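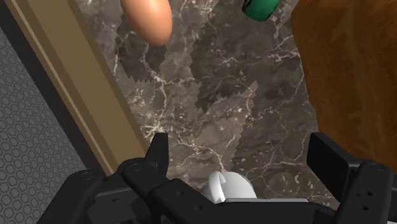 Trinity Sorensen wrote after the last report that the attendance table was fine as far as it went, but that she still could not tell from it whether the track would be certified before the outdoor meets were scheduled. The question is taken first in this report. The other items follow in the order used in the grant agreement.

Progress report to the Marín Fund
Prarkisdale College Athletics, track renewal and meet timing
Period ending May

1. Certification

The track is not yet certified. The survey of the inside lane was completed in this period and the measured length is within tolerance. The exchange zones for the short relay have been remarked and checked. Two items remain open: the cross slope on the second curve, where one reading was at the limit, and the steeplechase water jump, which drains slowly. The surveyor has asked for a repeat reading on the curve once the topcoat has cured for the full period stated by the manufacturer. The outdoor schedule has been drawn up on the assumption that the conference meet goes to the alternate site. If the certificate arrives in time, the meet can be moved back with two weeks' notice under the agreement with the host.

2. Surface works

Gukia completed removal of the old surface on the home straight and both curves. The base under the 100 m start was found to be soft and was cut out and relaid, which was not in the original scope. Total base replaced is 1,756 square meters. The change order was paid from contingency, and no additional money is requested.

The long jump runway was laid in the same pass as the home straight. The back straight was laid last and shows a slight difference in color. Thickness cores were taken at the points named in the contract, and all but one met the specified depth. The one short core was in the high jump apron. Gukia has accepted the result and will add a coat there at its own cost during the summer closure.

Line marking is complete except for the hurdle positions in the outer two lanes.

3. Timing system

The Truveo system was installed in the finish tower and run alongside the old hand-timed setup at three indoor meets. Timed entries in the comparison total 701. Of these, 378 were in sprint events, where agreement matters most for seeding. Differences between the two methods were in the expected direction — hand times were faster — and no finishing order in a sprint final was changed by the new system.

Two faults were logged. The start sensor dropped its connection once, and the heat was rerun. On another occasion the results file was exported with the lane and bib columns reversed; it was corrected before posting. The export template has since been locked. Operators now carry out a zero test before the first race and again after any break longer than thirty minutes.

4. Officials' training

The training plan called for six certified operators. Four have passed. One withdrew, and one has the written part done and the practical still to do. A replacement for the withdrawn candidate has been found among the graduate assistants. Until all six are in place, home meets will be limited to one session per day.

5. Community access

Evening access for the two local youth clubs was suspended while the surface was closed. Both clubs used the high school track in the meantime. Access resumes when the certificate is issued, on the same terms as before, with spikes limited to 6 mm. The pole vault area stays closed to outside users until the landing mats have been inspected.

6. Budget

Spending on surface works is above plan by the amount of the change order. Timing is on plan. Training is below plan because of the withdrawal. The college asks that the unspent training amount be carried into the next period. No transfer between budget lines is proposed.

7. Next period

— Repeat slope reading, second curve
— Drainage repair at the water jump
— Hurdle marks, outer two lanes
— Practical test for the remaining operators
— Extra coat, high jump apron

The next report will be sent after the summer closure.

Posted in: Track & Field | Facilities | Grant Reports

3 comments

laneeight
Is the 6 mm limit for the runways too, or only the oval? Our club has always used 9 on the long jump.

Reply from Athletics Office
It covers all surfaces, runways included.

mdh
The water jump drained slowly on the old track as well. Check the pipe under the fence before digging up anything new.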